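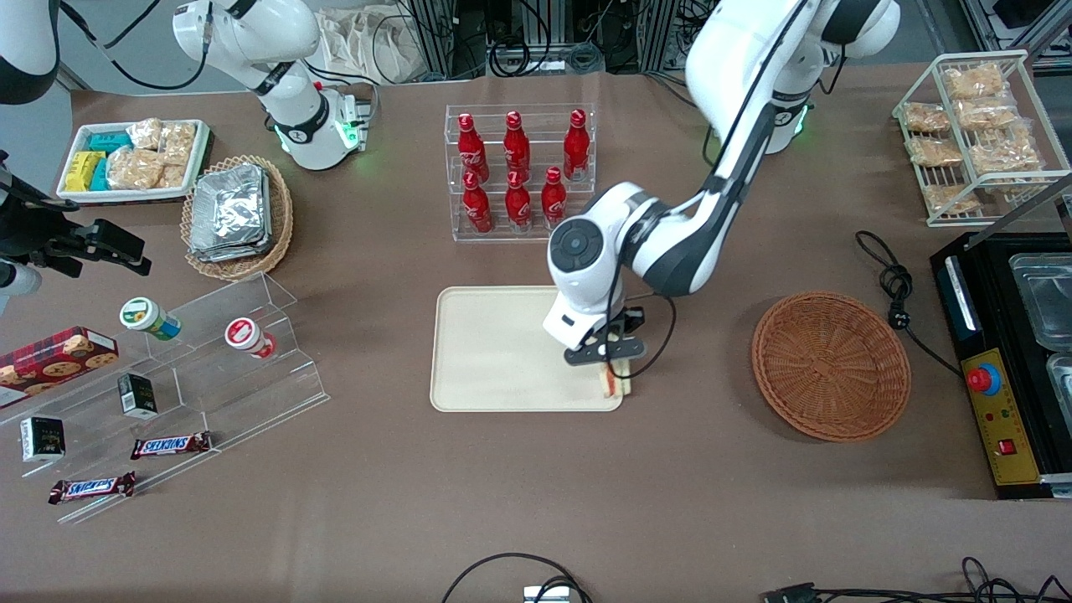 Small counters, hungry people
Notes for the afternoon talk, Drirnberg, 2022-05-10

Slide 1. Say good afternoon, wait until the door is closed. Thank the hosts from Pliris. My subject is the snack counter: one table, cold drinks in bottles, packets, something warm, and a tray for the customer.

Slide 2. Why the table matters. At the Ankrah site we served 1664 people in April and 415 of them took a sandwich. All of this passed over one table. Speak slowly with these two numbers, last time people asked me to repeat them.

Slide 3. Bottles. I like a clear rack with two levels, the back one higher. Six bottles in two rows of three is enough to show. The rest stay in the fridge. When bottles stand flat in one line, the customer sees only the first ones and asks what else we have.

Slide 4. Packets and jars. Stepped shelves in clear plastic, jars on the steps, chocolate bars low and in front, where the hand comes first. Bags of crisps do not stand well by themselves, so give them a wire rack. Flat packages can lie together in a white tray. Please don't mix them with the foil containers - these go in a basket of their own.

Slide 5. The serving tray. It stays in the middle and nothing else is put there. Sandwich at one side, so there is space left for the drink and a packet. Ask the room: who has a free place on their counter this big? (Usually few hands. Wait a little.)

Slide 6. The warm side. The cooking appliance goes at one end, and its cable should be behind things and not across the table. I made this mistake for 4 weeks at Flitus. The emergency button must be free to reach, also when the counter is full.

Slide 7. The empty basket. Leave one. It is useful for returned things, napkins, or what comes late with the delivery.

If there is time: the story of the 754 paper bags without handles. If not, go to questions.

Questions I expect: price of the racks, how to clean wicker, who fills up during the rush. For the wicker - dry brush first, then a damp cloth, and let it dry overnight.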